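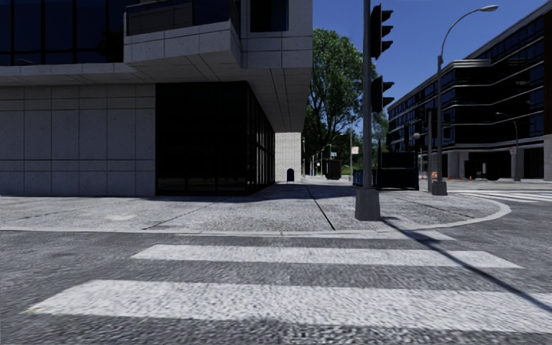

Container receiving checklist, Virnley yard
With comments from the last walk-through

Use one sheet per box. Write what you found, in words, next to every line. A tick tells me you own a pen.

BEFORE THE TRUCK BACKS IN

1. Container number on the box matches the number on the delivery order.
Comment: Matched on all boxes checked. On one sheet the number had plainly been copied from the order and not read off the doors, because the typo had been copied too.

2. Seal number matches the bill of lading. Seal is intact and will not turn by hand.
Comment: The carrier's portal said "seal verified" for the whole batch. Verified by whom, and where? Pull on it yourself.

3. Chassis brakes set, wheels chocked, landing gear down if the tractor is leaving.
Comment: Chocks were in place. One pair was split and should be thrown out. I said so in December and found the same pair back on the hook.

4. Driver has handed over the keys or is out of the cab and in the waiting area.
Comment: Not done at dock 9. Driver was in the cab on the phone. The sheet said "yes."

OUTSIDE OF THE BOX

5. Side panels, corner posts and roof edge free of holes, fresh dents and bad patches.
Comment: "Good condition" is not an entry. Give the panel and the size of the damage, or write "none found."

6. Safety approval plate present and readable.
Comment: Present. On one box it was painted over. Rejected, then accepted an hour later after a call from Porkasex, whose freight it was. I would like to know what was said on that call that made the paint come off.

7. Old hazard placards removed or covered.
Comment: OK.

OPENING

8. Right-hand door opened first, with a strap across, one person standing clear.
Comment: The strap was used when I was watching. There are 2 straps for the whole yard, so I have my doubts about the rest of the day.

9. Box aired out before anyone goes in. Gas reading taken if the paperwork mentions fumigation, or if there is no paperwork.
Comment: The meter is a Cletix handheld. The reading was zero every time, including in the parking lot next to a running diesel. Calibration sticker missing. Until it has been checked, treat that meter as a paperweight and borrow the one from the Wi warehouse.

10. Floor sound, dry and free of nails before a forklift enters.
Comment: One soft board near the doors, marked with chalk. The forklift went over it anyway.

LOAD

11. Cargo count agrees with the packing list.
Comment: List says 500 cartons, tally says 348. The shipper's answer is that the rest are "on the next sailing." Maybe so. The bill of lading covers the full amount, and I am not signing for cartons on a ship I haven't seen. Marked short, claim notice sent.

12. Bracing and airbags in place, photos taken before anything is moved.
Comment: Photos were taken after the first row came out. Useless for a claim.

13. Weight on the paperwork is believable for what is inside.
Comment: A nice round figure on every box from the same origin. Send the next one over the scale.

RESULT: Dock 9 on hold until items 4 and 9 are closed. Other docks may keep working.
Checked by: Clifford Vachon

Last updated: December

Comments

Orvokki Räsänen
We had the same trouble with round weights. Ours went over the scale and two were well off. The forwarder called it a rounding matter.

dockside_ray
Item 8, right-hand door first is fine, but the strap does nothing if people hook it to the locking bar that's being opened. Seen it plenty. Could you add where it goes?

C. Vachon
Ray, fair point. It goes around the inner bars on both doors, with slack enough to see in. I'll put it on the sheet. Whether it gets read is another thing.

M.T.
Did the missing cartons ever show up?

C. Vachon
Ask me after the next sailing.

Contact the yard office | Copyright Virnley | Back to top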